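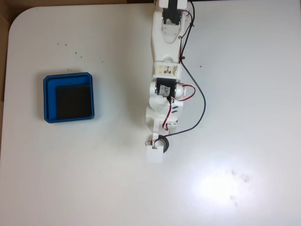 A white table, a blue tray and what look like crumbs.

I have lived with a white table for 4 years and I would like to speak against it.

People who sell white tables use the word clean. They mean it as a colour. My sister-in-law, Birgit Hinrichs, used it when she talked me into mine, standing in the De Luca showroom one May with her hand flat on the thing as if taking its pulse. It would bring light into the room, she said. It has. The light comes in, lands on the table, and picks out every crumb.

On the old table a crumb had somewhere to go. That was a brown, scarred affair from my grandmother, and it could take the fallout of a whole loaf and look no different from one Christmas to the next. I am not claiming it was clean. We were probably eating off the remains of several governments. But I was calm at that table, I read the newspaper at it, and I never once got up in the middle of a sentence to fetch a cloth.

With a white top you get up. A few dark specks in a loose diagonal and you can think of nothing else. And there is always the other one, the single speck a good way off from its friends, which you only notice when the cloth has been rinsed and hung up.

The usual remedy is a tray. I own several now. The theory, put to me at some length by Jouko Sjöberg, who fits kitchens and has opinions, is that mess is acceptable so long as it has a wall around it. Put a blue tray on a white table and whatever is in the tray is an arrangement. Put a dark square of matting in the tray and it's practically a policy. I have tried this faithfully. The tray stays spotless. The crumbs gather just outside it, up by the corner, like smokers at the door of an office.

Marijke Declercq tells me I should wipe more often and complain less, and she is right about the second part. Her own table is white too. She wipes it before meals as well as after, and I have seen her lift a guest's plate to get underneath while the guest was still using it. I don't want to become that person, though I can feel it coming on. Last week I swept up after myself with the edge of a birthday card.

What I'd like from a table is some discretion. Oak does it, and so does a decent patterned oilcloth, which my aunt kept for forty years and which could have hidden a dropped sandwich. Sturetti, I see, now make a table in a speckled finish, grey with darker flecks, so that it arrives looking as if somebody has just had toast. It costs 2,388, and I have been back to look at it twice.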